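**Akstead house, bedroom check – March**

- [x] Bed frame: no wobble in the legs. Frame joints tight.
- [x] Nightstand drawer: opens, closes, opens again. Pass.
- [ ] Bed clear of clothing: fail. One black heap, one teal heap.
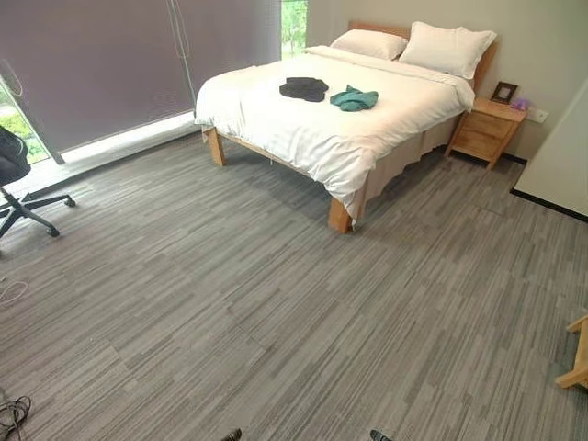 - [x] Smoke alarm: tested at 2 and again at 5. Loud both times.
- [ ] Window latch: sticks. Reported twice – still sticks.
- [x] Carpet edges: flat, to everyone's surprise. 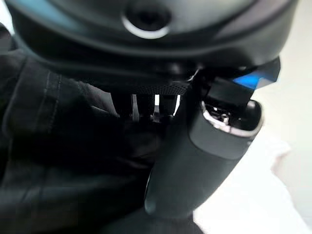 *Close-up: metal tabs under the mesh strip.*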